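Towel trial leaves machines a few chores short of a day off

The people of Bramwell can keep doing their own laundry for now.

Skidia, a small automation firm, spent October asking whether a machine could take over the jobs that eat up a Saturday's worth of goodwill in any shared house: folding, wiping down, putting things back where they live. Its tally sheet ran to 2305 attempts. Engineer Atieno Mwaipopo would not call the result a triumph, though she did call it "a lot of towels".

Folding went best, provided the towel began flat and in a good mood. Crumpled ones were another matter – the software often picked a corner, lost it, and picked it again with undimmed confidence.

Joanne Wainwright, who manages the Stedby guest house, watched one session over morning tea. Her staff fold 100 towels before lunch. The machine got through 12.

"It was very polite about it," she said. "It never once complained about its back. I'd still want the other 88."

Tidying a ledge was harder again. Bottles, cables and odd little boxes sit close together, and moving one without upsetting the next takes a kind of judgement most ten-year-olds have and few programs do.

A pink towel and a crowded ledge make for plenty to get wrong.

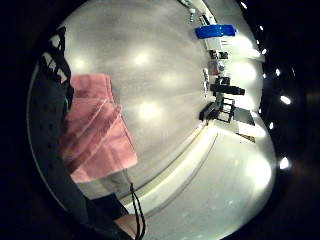 What happens next

Skidia plans a second round at 2 more sites, with bed linen added. Fitted sheets have been left off the list. Mwaipopo said her team wanted to keep its spirits up.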